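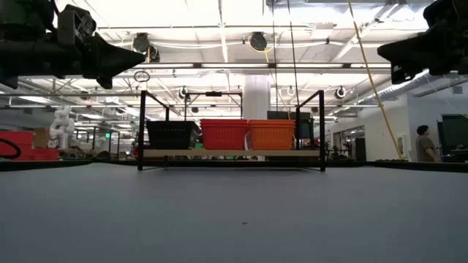 Chapter 3
Comparing Grippers on a Shared Task

Chapter 2 dealt with arms: reach, payload and repeatability. Most of the trouble in a working cell starts past the wrist, though, and this chapter is about what happens there. By the end of it you should be able to plan a fair test between two grippers, run it, and write up the result so that another lab could repeat it.

A fair test changes one thing at a time. If you swap the gripper and also move the camera, you won't know which change made the difference. Keep the arm, controller, lighting and objects the same, and write down anything you had to adjust.

The objects matter as much as the hardware. Plastic trays and baskets are a good place to start. They are cheap, they come in several colours, and a thin rim can be grasped in more than one way. A finger that closes well on a block may slide off a rim, or catch on the mesh.

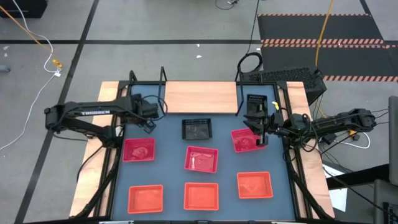 Layout is the next choice. A neat grid is easy to reset but tells you little about how the gripper copes when an object is turned or sits close to its neighbour. A loose grid is a fair compromise — record the starting position of each object before every trial.

Niamh Lenihan and Cillian Cullinane used this approach at Lurnora, running 400 trials with each finger design. Their log sheet is reprinted in Section 3.4. Note that they scored a dropped object and a missed grasp separately. Many students lump the two together and lose the most useful part of their data.

Key terms: grasp, rim contact, trial, reset, finger geometry

Before you read on, write down how you would define a successful grasp. You will need your definition in Section 3.1.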